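About Us

4 min read

Nalline is a small neighborhood produce shop. One room, vegetables, a few people who care a lot about vegetables. Felicidad Navarro started it with 300 dollars and a folding table, selling bitter melon and long beans to neighbors who were tired of driving across town for them. The table is gone. The bitter melon is still the thing people come in for.

What we carry - whatever is good that week. Carrots, peppers, zucchini, cucumbers most of the time. Bitter melon always, or we hear about it. Greens when Buenaventura has them. Buenaventura is the farm we buy from the most, Wilson Escobar deals with them, don't ask him about the price of okra.

Why the stand looks the way it does. Felicidad wanted the bins tilted so you can see everything from the aisle without leaning over and digging. Wilson wanted slots in the wood down below. They both got their way. Long things go lengthwise, heavy things go low, and the colors get mixed up a little on purpose - a green thing next to a red thing sells better than two green things, don't know why, it just does.
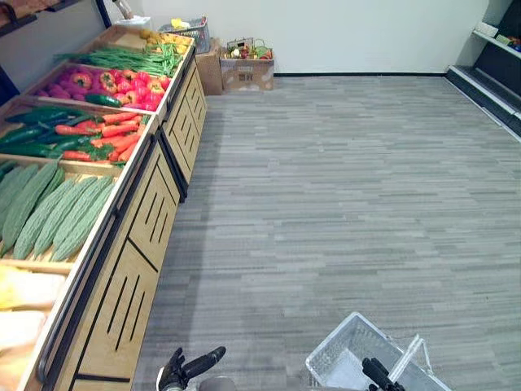 Mornings are mostly stacking. Precious Samonte opens, and she goes through every bin by hand before the door is unlocked. Soft ones come out. Anything bruised goes in the soup box, which is half price and usually gone by lunch. Then the new stuff goes to the back of the bin and yesterday's comes forward. If you like to reach for the back, fine, we've all done it. Please just dont flip the whole pile over.

We don't wrap much. Some things travel better wrapped, so those stay wrapped, but carrots come with tops when we can get them that way and you can twist them off at the counter. Jomar Tiongson keeps a bucket back there for the tops. His rabbits get them. There are 3 rabbits now, there were supposed to be two.

Baskets. Please use one! People come in for a single cucumber and end up at the register with both arms full and a pepper under the chin. Bring it back when you're done, any of us will take it from you. If you have your own bag that's good too, just let Precious see inside when you check out so she can weigh things right.

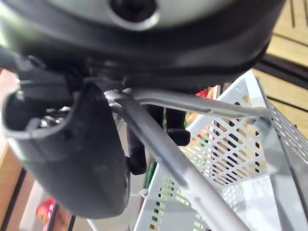

Hours are 9 to 6, closed Sunday. Deliveries come early, so if you get here right at opening there may be cardboard boxes on the floor still, step around. If you want something out of one of them, ask. Jomar will cut it open for you, he likes doing it.

Orders - yes, we do them. Call the day before. Fares Atallah handles the big ones, restaurants and church lunches and so on. He needs a day's notice for anything over a case and two days for bitter melon in quantity. He writes it all in a green notebook, so if your order is wrong it is his handwriting, we are working on that.

Cooking questions are welcome. If you've never bought bitter melon before, get the paler ones, scoop out the seeds, slice thin, salt it, wait a while, rinse. Then eggs. Felicidad does hers with shrimp and a lot of garlic and will tell you the whole recipie if there's no line behind you. Sometimes when there is.

We are not hiring right now. We will be looking for one person for Saturdays starting in February, must be ok with lifting and with Wilson's radio. Stop in and ask for Precious.

Page updated 1/3/18

Contact: ask at the counter or call during shop hours | © Nalline | Back to top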